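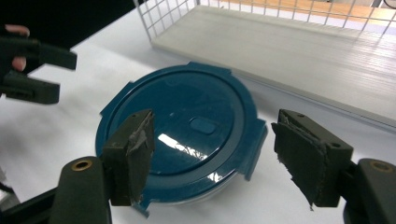 Home | News | Food | Town | Letters

Lunch swap at Cutano library fills 36 tables

By Radka Stojanovska
January

The Kindulora lunch swap is back, and it is bigger than anyone at the Cutano library dared to plan for! Doors opened at noon, and by a quarter past the line ran down the front steps and past the bike racks. By closing time 678 lunches had changed hands, nearly all of them homemade.

For anyone who missed last winter's swap, the idea is wonderfully simple. You cook one dish at home, pack it in single portions, write what's in it on a strip of tape, and trade it for the same number of portions cooked by other people. Bring five bean stews and you leave with five different lunches for the week. No money changes hands, and the only fee is a can of something for the pantry shelf by the door.

Špela Perić started the swap with neighbors from her apartment building and still runs the check-in desk. She was hoarse by one o'clock and grinning anyway. "Last year I took home four kinds of lentil soup," she said. "I love lentil soup, but look at this! Somebody made stuffed peppers. Somebody made dumplings!"

The dumplings, pork and cabbage with a little jar of chili oil on the side, came from Krešimir Vidmar, who had been folding since six in the morning. They were gone in minutes. So was a tray of spinach pie from Slavica Shehu, and a barley salad with roasted squash that I traded two portions of my own chicken and rice for and would happily trade for again. There were curries, three rival versions of mac and cheese, cold sesame noodles, and a beet soup so pink that kids kept coming back to look at it.

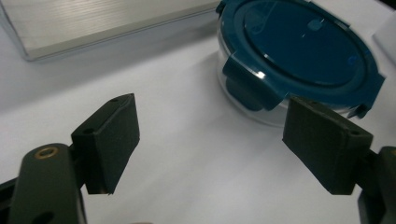

The labels were much better this time. Last winter people wrote things like "soup" and "good soup," and a few guests with allergies went home early. Now every portion has to list its ingredients and the time it was cooked, and hot dishes have to be chilled before they come in. Vlasta Bošković, who cooked in school kitchens for years, walked the tables with a thermometer and a roll of green stickers. She turned away only two dishes all afternoon, and both cooks took it well - one of them stayed to help her with the stickers.

Upstairs, the reading room was given over to short cooking talks. The one on freezing rice drew 105 people, with plenty of them standing along the shelves. (Cool it fast, pack it flat, and reheat it with a spoonful of water.) A talk on getting through a whole cabbage in one week was nearly as full, and the handout ran out before the speaker did. The library says more copies will be at the front desk.

The pantry did well too. Guests left 700 cans and packets by the door, with chickpeas well ahead of everything else. Those go to the food shelf on Trajkovski Street, where they can be picked up any weekday morning.

Perić wants to hold another swap before spring, possibly with a table just for breakfasts. Overnight oats, egg muffins and banana bread have all been suggested, and she is taking more ideas at the library desk. People who would like to cook but have a tiny kitchen can ask about sharing the one at the Clela community hall, which has two big stoves and a very good oven.

I still have a portion of Shehu's spinach pie in my fridge, and it's tomorrow's lunch.

Recent stories
Clela community hall gets its new roof
Five winter soups from our readers
Cutano library extends evening hours
Seed exchange looking for tomato growers
Where to skate this month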